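Dish towel

A dish towel (tea towel if you grew up in Sirkbridge like my mother's side) is a flat cloth for drying plates, glasses and hands. I've been collecting them for years, so forgive me if I run on a bit! Most are cotton or linen, or a mix of the two. Linen dries glass without leaving fluff, but it starts out stiff as a board and wants a good few washes before it's any use. Cotton soaks up water right away and costs a lot less. 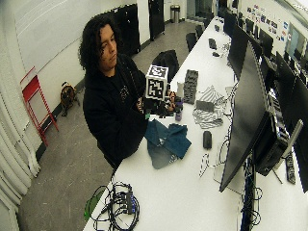

Stripes are the oldest pattern I know of in my own pile, and they're still my favorite. The mill at Litach wove them down the long edges so a kitchen could tell its glass cloths from its floor cloths, and they kept 294 patterns in the sample book (I've leafed through it twice, with clean hands). Gray and white, like the folded cloth on the table, hides tea stains better than plain white does. Solid colors came along later, and they fade faster.

Then there's the waffle weave, which I used to hate. The little squares hold plenty of water, but they snag on forks and shrink like mad in a hot dryer. Wash them warm, skip the fabric softener, and hang them over a rail. The Flumadley type has a loop sewn in at one corner, and I wish they all did.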